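Lachlan Rutherford speaks slowly when the subject is Betside, the children's series he has been writing for two years. The new season has 27 episodes, and the last scripts went to the animators at Wellido on Tuesday.

"In the first season we talked too much," he says. "The small children look at the faces, and they did not need so many words. Now I cut almost half of every page."

The story follows a young otter called Baird, who lives near a harbor and is afraid of boats. Rutherford wanted to keep this fear for the whole season. The broadcaster asked if Baird could be brave already in episode two. "I said please wait. My own daughter was afraid of the bath for one year."

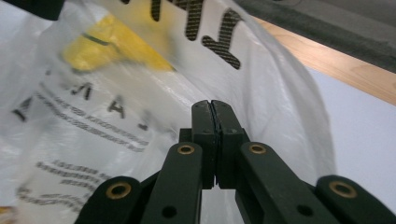

A green gripper in front of a white plastic bag.

The music is also new. Prokix, the studio which makes the sound, recorded roughly 300 short pieces, and many of them are only a few seconds long. Rutherford listens to them in the car, usually early in the morning.

Does he think already of a third season? "There are notes in a drawer," he says. "But first I want to see how the children watch this one."

Betside returns in August.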